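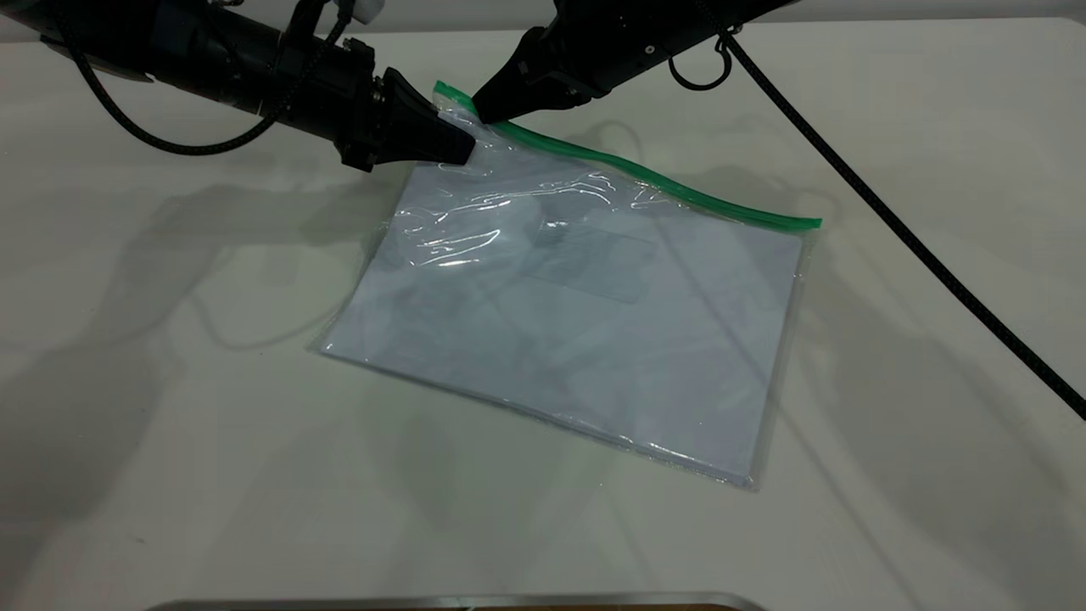 Hovport Maple Creme, fall run: pack size and filling

x_escobar
Picked up the limited Maple Creme at Corken on Fri 25 October. Net weight is 260 g. The regular vanilla creme on the same shelf was also 260 g, so no shrink on this one. Wafer is the standard vanilla. Filling is tan, strong maple on the nose, weaker in the mouth. Aftertaste is closer to brown sugar.

ytoledo
Disagree on the aftertaste. I get fenugreek, same as in cheap pancake syrup. Ingredient panel only says "natural and artificial flavor," so there's no way to settle it from the label.

x_escobar
Fenugreek would hang around longer. Mine was gone in under a minute.

samina_t
Did you try them cold? Two hours in the fridge firms up the filling and the maple drops off a lot. I prefer them that way, but it does make the brown sugar thing more obvious.

ytoledo
Room temperature, fresh pack. I don't refrigerate sandwich cookies. The wafer picks up moisture.

samina_t
Not if the container seals.

jara101
Is the filling thicker than regular? The front of the pack implies it.

x_escobar
I weighed 2 of each with the wafers scraped clean. No difference my scale could read. It only resolves to a gram, so take that for what it's worth.

macarena_f
The Cladelura maple sandwich is better and you can get it all year. Real maple sugar, fourth on the list.

ytoledo
It also costs up to twice as much and the wafer is too soft. Different product.

macarena_f
Same shelf, same flavor. I'd call that a fair comparison.

jara101
Any left at Corken?

x_escobar
Half a shelf when I was there, next to the crackers.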